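Moving the Night Jobs

How one company replaced seven years of server scripts without stopping the business

Every company that has run its own servers for long enough has a folder of scripts. At Lunside, a wholesale supplier of plumbing and heating parts, the folder was called "nightly" and it lived on a virtual machine that had been upgraded in place so many times that its host name referred to an office the company had left. The scripts started at one in the morning. They took snapshots, copied databases, moved log files, cleared old sessions and sent an email at the end to say that everything was fine.

For most of its life the email was right. Then in February it was wrong for a whole week. A storage volume had filled up, the copy step had failed, and the script had carried on to the next line and reported success. The problem came to light when a developer asked for a copy of the previous night's order data and got one from the Sunday before.

Nothing was lost. The live database was healthy and the older copies were good. But the operations team had spent a week believing in backups that did not exist, and the meeting that followed was short. The scripts would have to go.

What was in the folder

The first job was to find out what the scripts did. There was a wiki page, last edited before the move to the current hypervisor, which listed fewer than half of them. The team printed the rest and read them on paper, which sounds old-fashioned but worked well. Two people could sit with the same listing and write in the margins.

They found three kinds of code. Some of it was plain scheduling: run this, wait, run that. Some of it talked to the virtualization layer to create and remove snapshots, using a command set that the vendor had already marked as deprecated. The remainder was business logic that had no reason to be there at all. One script adjusted the stock count for a single warehouse by reading a text file that another system left on a shared drive. The sales department depended on it and did not know it existed.

There were passwords in the files too, as there usually are. One of them belonged to an administrator account with full rights over every host in the cluster. That account was closed the same afternoon and replaced with one that could manage snapshots and nothing else, which broke two jobs and told the team something about what those jobs had been doing.

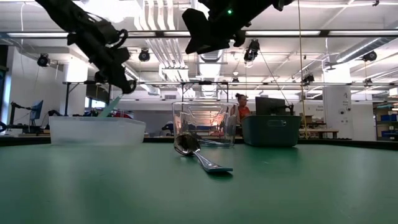 Choosing a scheduler

The team looked at three products. The first was a large enterprise suite priced per agent, and with the number of machines Lunside runs it would have cost more than the storage it was meant to protect. The second was Boiko, a small open source scheduler that runs as a single service and keeps its state in a local file. The third was Jikesero, which is commercial but licensed by site, and which stores every job definition as text in a version control repository.

Boiko was the favorite for a while. It installed in minutes, and its configuration could be read by anyone who had ever looked at a cron table. What it lacked was a good answer to failure across machines. If a job on one host depended on a job on another, the dependency had to be built by hand, with a marker file or a web call. The old folder was full of marker files.

Jikesero took longer to set up and its documentation assumes a patient reader. The dependency model is strict: a job that does not report a result is treated as failed, and anything downstream of it will not start. After February, that was the feature that mattered most. The team bought a license for the main site and kept Boiko for the test environment, where a missed run costs very little.

Running both

The new jobs were not switched on in one night. For each script, the team wrote a Jikesero job that did the same work against a copy of the data, and let the two run side by side. In the morning, a comparison job checked the results. File counts, sizes and checksums had to match before the old script could be retired.

This was slow. It also turned up faults on both sides. One of the old scripts had been skipping any database with a hyphen in its name, so its output never matched and never could. One of the new jobs ran in a different time zone from the server it was copying and picked up the wrong day's logs.
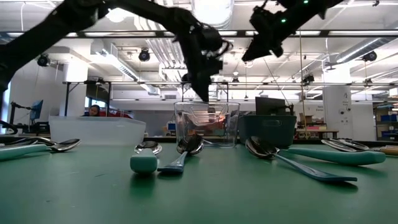 Snapshots were the hardest part. The old method was to take one, copy the disk, and delete the snapshot when the copy finished. If the copy failed, the snapshot stayed, and it kept growing until somebody noticed. Under the new arrangement the cleanup is a separate job that runs whatever happens to the copy, and a further check lists any snapshot older than a day. On its first run, that list filled more than one screen. Some of the machines had been carrying orphaned snapshots for so long that merging them back had to wait for a planned outage.

The alerting changed as well. The nightly "everything is fine" email is gone. Messages now go out only when a job fails or does not start, and they go through Gondura, the ticketing tool the help desk already used, so that each failure has an owner and a status. There was some unease about this at first. People had been used to seeing a message every morning and felt that silence was worse. As a compromise, the dashboard shows the time of the last successful run for each job, in large type, on the screen by the operations desk.

The restore test

A backup job that finishes is only half of the story – the copy has to be usable. Lunside now restores one machine every week to an isolated network, picked at random by a scheduled job. The machine has to boot, its services have to start, and a short set of queries has to return sensible answers. The whole test runs without anyone logging in.

The early results were mixed. File servers came back without trouble. An older reporting server booted and then sat waiting for a license service that was not on the isolated network. A database came up clean but with its own scheduled tasks enabled, and it began trying to send invoices. The network rules stopped it. Restored machines are now started with their task schedulers turned off, and that step is part of the job definition where anyone can see it.

Costs and leftovers

The license was the smallest item on the bill. Most of the cost was time, and most of the time went into reading old code and waiting for comparisons to finish. The team had planned to work on the migration every day and ended up fitting it around everything else, as operations teams do.

A few things have not moved. The warehouse stock script is still running, now with proper error handling and a ticket against its name, and it will stay until the ordering system is replaced. The old virtual machine is also still there, powered off. Its disks are included in the backup schedule, and it is in the pool for the random restore test along with all the others.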